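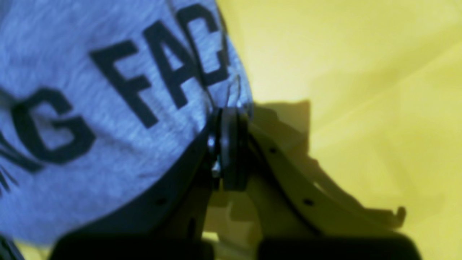
Home | Products | Newsroom | Contact

Marier updates care label service for garment makers

TOLEDO, March 20, 2024 - Marier has released version 5 of Mimow, its care label service for makers of knit and woven garments. The release adds 12 fiber blends and prints label text in two languages on a single strip. 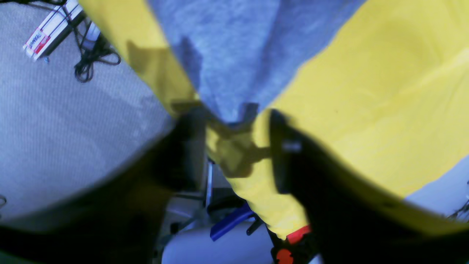

Dye transfer warnings are now set per colorway instead of per style. The rule applies to strong shades and to light ones. A yellow cloth, such as the one shown bunched up, gets its own wash line even when the rest of the style does not. Existing files convert on first opening.

Konmont, which cuts and sews knit tops, tested the release in January on 20 styles.

"Label text used to be retyped at each reorder," said Esperanza Benítez, production manager at Konmont. "It now carries over with the style number."

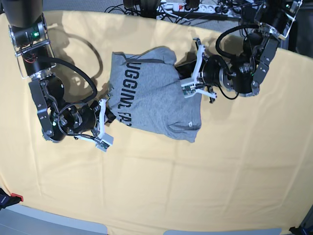 Availability

Version 5 is open to current accounts. Version 4 files remain readable. Label stock and printer settings do not change.
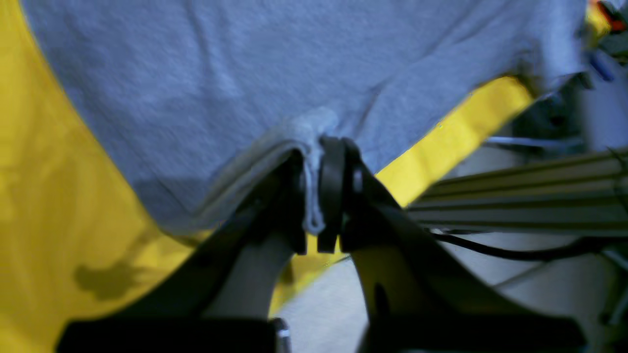 By Iker Esteban, Marier Newsroom

Support requests go to Nicanor Olmedo at the Toledo office.

Recent releases
- Konmont renews label contract
- Mimow adds shrinkage table
- Eusebio Zabala to head Marier testing lab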